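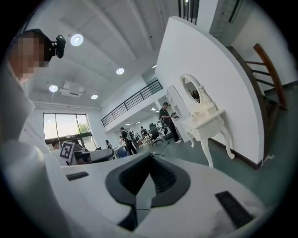
分类:厨房日常 > 腌渍与发酵

在国外养一坛四川泡菜(从选坛子到第一口)

去年冬天我在朋友圈发了一张泡豇豆炒肉末,底下一排人问坛子哪儿来的、水怎么配。我一个一个回,回到后来自己都糊涂了,跟这个说放冰糖,跟那个说不放。干脆写一篇,以后谁问我就甩链接!

先交代一下我的条件:租的房子,厨房小得转身都费劲,住的地方叫 Nallden,最近的亚洲超市要坐公交去。所以下面用的东西都是普通超市能凑出来的,少数几样可以从国内带,没有也能做。

坛子

最好是带水槽的泡菜坛,玻璃的陶的都行。我第一只是在 Dellside 的旧货店碰上的,陶的,标价 193 克朗,老板 Jarmo Kuusisto 还以为是插花用的,我说是泡萝卜的,他一脸不信(后来我给他送过一小罐,他说配烤肉不错)。

买旧坛子一定要试漏。装满水,放在报纸上过一夜,第二天看报纸。再试密封:水槽里倒一圈水,点一小团纸扔进坛里,马上扣盖子,如果槽里的水被咕噜咕噜往里吸,就可以放心买。点火这一步请在水池边上做,别学我在木头餐桌上弄。

买不到坛子的,用那种带橡胶圈的卡扣玻璃罐也行,我用过 Oksanen 的大号罐,刚开始几天每天松一下卡扣放放气就好。拧盖的果酱瓶我不太推荐,气出不来,开盖的时候很吓人。

坛子到手先用热水和洗洁精洗,多冲几遍,倒扣晾到彻底干。我妈坚持要用高度白酒再涮一圈,我也照做。

盐水

这是我现在固定用的配方,适合中等大小的坛子:

凉开水 2000 毫升
盐,水量的百分之六(纯盐,配料表里别的东西越少越好)
花椒一小把
干辣椒几个
老姜一块,拍不拍都行
八角一颗,香叶一片
高度白酒两汤匙
冰糖一小块

水烧开,盐和花椒放进去煮化,关火,放到完全凉。我说的完全凉是手摸锅底没有一点温度,急着倒进去的话乳酸菌活不好,菜也容易软。我一般晚上煮,盖着盖子放到第二天早上八点多再装坛。

关于盐多说两句。国内有专门的泡菜盐,我带过两包,确实好用。这边我用的是 Edari 牌的粗海盐,颗粒大,量杯量出来和细盐差很多,所以请老老实实上秤。咸一点不要紧,太淡才麻烦,淡了容易长白花。

如果你认识谁家里有老坛水,赶紧去要一碗!厚着脸皮要。倒进新坛里,能省掉好多等待的时间。我没有,我是从零养起来的。

第一批放什么

养水的时候别急着放你最想吃的菜。第一批我放的是圆白菜外层的老叶子、一根白萝卜和一把辣椒。辣椒多放,香味就是这么出来的。红皮小萝卜也放了几个,水会染成很好看的粉红色,我特别喜欢,介意颜色的人就别放。

菜洗干净以后要把表面的水晾干。我铺在烤架上,开着窗户吹半天,萝卜条吹到有点蔫,摸着发皮最好,泡出来脆。冬天可以放在暖气旁边。

装坛顺序我是硬的在下面,叶子在上面,塞紧,盐水没过所有的菜。叶子老是往上漂,找个小碟子压住,我压的是一个吃寿司蘸酱油用的小瓷碟,没有碟子,用一小袋装了盐水的食品袋也可以。坛口留一点空。最后倒白酒,盖盖子,水槽加满水。

然后就是等

放在阴凉、不晒太阳的地方。我家放在鞋柜旁边(别笑,那里温度最稳)。头两天没动静很正常,大概 3 天以后会开始冒泡,半夜能听见“啵”的一声,第一次听到我还以为水龙头没关紧。

我第一坛等了 17 天才觉得味道对了。那是 March,按说开春了,可这边屋外还积着雪,室内也不暖和,夏天会快很多。中间我忍不住尝过好几次,前面几次都是一股生盐水味,又咸又冲,差点倒掉。幸好懒,没倒。

怎么判断好了:盐水闻起来是清爽的酸,带花椒香,菜咬下去是脆的,里外颜色一致。第一批老叶子味道一般,我捞出来切碎炒了饭,水留着,从这时候开始才放正经菜。

之后每种菜的脾气不一样:

洗澡泡菜,就是莴笋片、黄瓜条、嫩圆白菜,晚上放进去第二天就能吃,捞出来拌一勺红油,我能就着吃两碗粥。
豇豆要久一些,颜色从绿变成黄褐色才算透,没有泡透不要生吃。
嫩姜和小米辣可以一直泡在里面,越久越香,炒鸡杂的时候切一把进去,满屋子都是那个味道。
大蒜有时候会泡成蓝绿色,是蒜自己的反应,不影响吃。
黄瓜别久放,会软,还会把水变浑。

常见的问题

长白花。水面上薄薄一层白膜,多半是淡了或者进了生水。用干净勺子撇掉,加盐,加一点白酒,再塞几块老姜,盖好等几天。如果是长毛的,绿的黑的粉的,或者闻着发臭,整坛倒掉,别心疼,坛子烫洗晾干重新来。我倒过一坛,难过了一晚上。

不酸。多半是温度低,再等等。挪到稍微暖和点的地方,或者加一小块冰糖。

太酸。加盐,然后多放点新菜进去。

菜发软。要么晾得不够干,要么盐少了,夏天也容易这样。我天热的时候会把一部分连水舀到罐子里放冰箱。

捞菜的筷子要专用,无油无水,我的那双绑了根红绳挂在墙上,家里谁动谁洗一个礼拜的碗。水槽里的水勤换,别让它干了。出门旅行前把槽加满,坛里补点盐,回来一般都没事。

每次加新菜都顺手补一撮盐和几粒花椒,补多少我现在全凭手感,刚开始的话加完第二天尝一下水,比平时喝的汤咸得多就对了。

下一篇想写酸萝卜老鸭汤,但是这边鸭子不好买,冷冻的那种我还在试。谁知道哪家有整只的,留言告诉我!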